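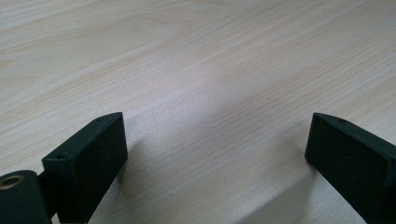 Vernon Desjardins starts every recording with the grippers open over bare table. He wants a clean view of the fingers before anything enters it, and he wants it at the end as well.

"If the opening position drifts, the model learns the drift," he says. "People find that part boring. I throw out more takes for a bad start than for a dropped jar."

Desjardins runs demonstration collection at Andmont, where a person works through a short table task holding a gripper in each hand. Cameras on the grippers and one at head height record the work. No robot is involved until much later, when a policy trained on the recordings is tried on an arm. The current set, called Tremblay internally, has a target of 700 accepted takes. We spoke on November 27, 2019, between recording blocks.

The task uses a hexagonal tray and three lidded jars. Desjardins says the objects were picked for their difficulty. Clear walls give poor edges against a pale table, and from a low angle the contents are easier to find than the container.

"A person reaches for the lid without thinking about it. The wrist camera has very little to go on until the last few centimetres."
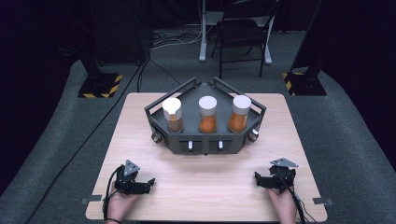 The tray and jars on the recording table, with a gripper in each hand.

Takes are capped at 30 seconds. Operators work in blocks of 36, then swap out. Ulla Juntunen, who trains them, says the limit on block length came from looking at the data in August, when late takes in long sessions were noticeably sloppier.

"The hands get lazy," Juntunen says. "You see the left gripper parked while the right one does everything. It's a valid way to move a jar, but we don't want a whole set of it."

She tells new operators to move at an even pace and to avoid correcting a grasp in mid-air. If a grasp is poor, they put the object down and take it again. Those recoveries are kept and labelled.

"We want the mistake and the fix in the same take. A set with only perfect grasps gives you a policy that has never seen itself go wrong."
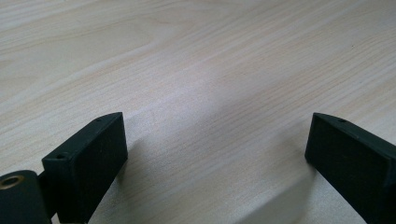 View from a gripper camera, fingers apart over the table.

Lighting is the other recurring trouble. The tabletop reflects, and the bright patch in the middle of the view can pull the exposure around as the gripper moves. Desjardins tried a matte cover and dropped it. The rooms where the policy will be tested have shiny tables too.

"I'd sooner have the glare in the training data. What I won't accept is the glare changing halfway through a block with no note in the log."

Review is done by Raymonde Chan, who checks each take for timing between cameras, finger visibility and a complete start and finish. She rejects anything where the streams disagree by more than 3 frames. Asked whether that could be automated, she says part of it already is.

"The timing check is a script. Whether the operator hesitated is harder. I still watch those myself, at normal speed."
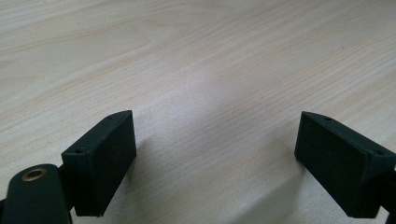

What happens to the rejected takes

They are stored separately with a reason code. Chan says the codes have been more useful than expected, mainly for spotting a gripper that needs adjusting before the operator notices. Desjardins is less interested in the archive and would like the disk space back.

The next set will keep the same table and change the objects. He hasn't settled on them. Juntunen has asked for something soft.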